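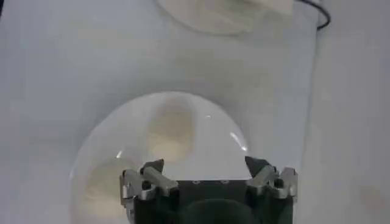

2 min read

4. Leveling the Trenora desk

Clear the desktop before you start.

1. Set the desk where it will stay, at least 4 inches from the wall.
2. Turn each foot clockwise until it stops, then back it out 13 turns.
3. Lay a level along the front edge and adjust the lower side — small turns only.
4. Repeat front to back.
5. Tighten the lock nuts with the 18 mm wrench.

Note: On carpet, check the level again after a week.

Caution: Do not lift the desk by its top.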